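Geum: vocabulario de frutas y verduras en español

Versión de septiembre, mantenida por Tõnu Krūmiņa

Geum reúne 293 nombres populares de frutas y verduras, con sus variantes regionales y una frase de uso para cada uno. Empezó como una lista para las clases de Nendport y ha crecido muchísimo (¡solo de la judía verde hay 13 variantes!).

Contenido

frutas.csv: 97 entradas
verduras.csv: el resto
notas.txt: dudas abiertas, casi todas sobre calabazas

Campos

Cada fila lleva siete columnas: nombre, variante, región, género, plural, frase y fuente. La región va en minúsculas y sin abreviar. Si una palabra cambia de género según el país, aparece en dos filas; es el caso de «azúcar» en las frases de ejemplo, que nos ha dado discusiones estupendas.

Cómo se usa

Los archivos están en UTF-8 y separados por punto y coma. Se abren bien en cualquier hoja de cálculo, pero ojo con las tildes al exportar. Para hacer tarjetas basta con las columnas nombre y frase.

Lo que falta

Chirimoya, guanábana y toda la familia de los ajíes necesitan más variantes. Si en tu casa se decía de otra manera, mándanosla, ¡nos encanta recibirlas! Con la palabra, el lugar y una frase nos arreglamos.

Licencia

Uso libre citando Geum.
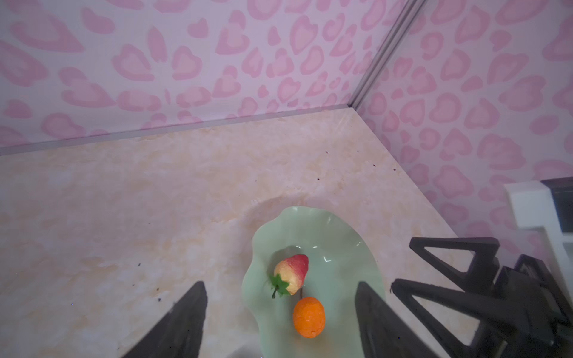 Fresa (también frutilla), de juguete, en un plato verde claro.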